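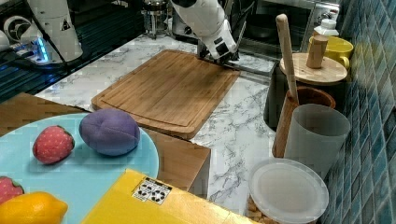 Cutting board on a marble countertop

Visiting Acts: Frequently Asked Questions

These answers apply to cabaret, drag, comedy and small musical acts booked into the Tultora, Nurkville. Where an answer differs from your signed contract, the contract applies.

BOOKING AND CONTRACT

Who sends the contract?
The booking office issues it once the date is confirmed by both sides. A held date is not a confirmed date. Holds lapse without notice if another act asks for the same date and you do not confirm by the end of the next working day.

What is the seating capacity?
556, with the stalls set in rows. Cabaret seating (tables on the stalls floor) lowers the capacity, and the revised figure is written into the contract. The layout cannot be changed after tickets go on sale.

Can I split a bill with another act?
Yes. One act must be named as the lead act. The lead act signs the contract, receives the settlement and pays the others. The venue does not issue separate payments to supporting performers.

Do you book acts in July?
No. The building is closed for maintenance for the whole month. Email is still answered, at a slower pace.

SOUND

What do I need to send in advance?
A stage plan, an input list and a cue sheet. All must reach the production desk at least 10 working days before the show. Late paperwork is accepted, but the house setup will be used wherever your requirements are unclear.

Which format should backing tracks be in?
WAV files, one file per number, named in running order. Do not send a single file containing the whole set. Do not rely on streaming from a phone. The wireless network in the auditorium is for staff equipment and will not be made available for playback.

How many wireless microphones are included?
Two handhelds. Headset microphones can be rented through Toltero, the venue's equipment supplier, and are charged to the act at cost. If you bring your own wireless system, list its frequency range on the input list. Systems that conflict with the house equipment may not be switched on inside the building.

Is there a piano?
There is an upright at stage left. It is tuned to concert pitch on the morning of a show if piano is on your input list. It cannot be moved to the center of the stage, and nothing may be placed on its lid.

Can I run my own sound?
You may bring an engineer. The house technician remains at the desk throughout and has the final say on level.

LIGHTING AND STAGE

Is there a follow spot?
Yes, with an operator, if requested on the cue sheet. An unrequested follow spot is not staffed.

Can I use haze, confetti or open flame?
Haze is permitted if declared in the contract, as the detection system has to be reset by a qualified person. Confetti is permitted on stage only, and a cleaning charge applies. Open flame is not permitted, including candles and cigarettes used as props.

Can I enter through the audience?
Yes, by the center aisle. The side aisles must stay clear during the performance. Mark the entrance on the cue sheet so that the aisle lights can be brought up.

What is the stage surface?
Black-painted hardwood. Tap shoes are allowed. Heels with exposed metal tips are not. Tape used on the floor must be cloth gaffer tape and must be removed by the act after the show. 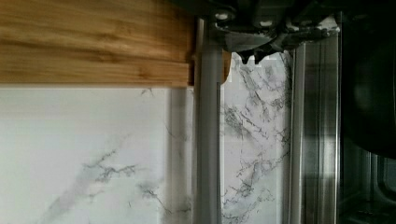 Wooden board and marble-patterned wall

DRESSING ROOMS AND COSTUMES

How many dressing rooms are there?
Two. Both have mirrors with side lighting, a rail and a sink. On a split bill the lead act decides how they are shared, and should do so before arrival.

Is there somewhere to style wigs?
There is a long bench in the larger room. Hairspray and spray adhesive may be used only with the extractor fan running. Bring your own wig blocks and clamps.

Is a quick-change area available?
A curtained booth can be set up at stage right. Request it with the stage plan. It takes up part of the wing, so large set pieces and the booth cannot be used on the same show.

Can costumes be left overnight?
Only between consecutive dates of the same run. Items are left at the act's own risk.

DAY OF SHOW

When can I get in?
The stage door on Nikolovski Street opens at noon. Soundcheck times are given in the schedule sent by the production desk. Soundcheck ends when the house opens, whether or not it is complete.

Where do I park?
Vehicles may stop at the stage door to unload. They must then be moved. There is no parking on site.

Can I sell merchandise?
Yes, from the table in the foyer. You supply the seller, the float and the card reader. The venue takes no commission on recordings. Commission on other goods is set out in the contract.

May the show be filmed?
A fixed camera at the rear of the stalls is allowed if it is declared in advance. Seats blocked by the camera are charged at face value. Permission from the owners of any music you perform is your responsibility.

When is the settlement paid?
A box office statement is issued at the end of the night. Payment follows by bank transfer, to the account named in the contract. Changes to bank details are not accepted by email.

Questions not covered above should go to the production desk for technical matters and to the booking office for everything else. Quote your show reference in the subject line.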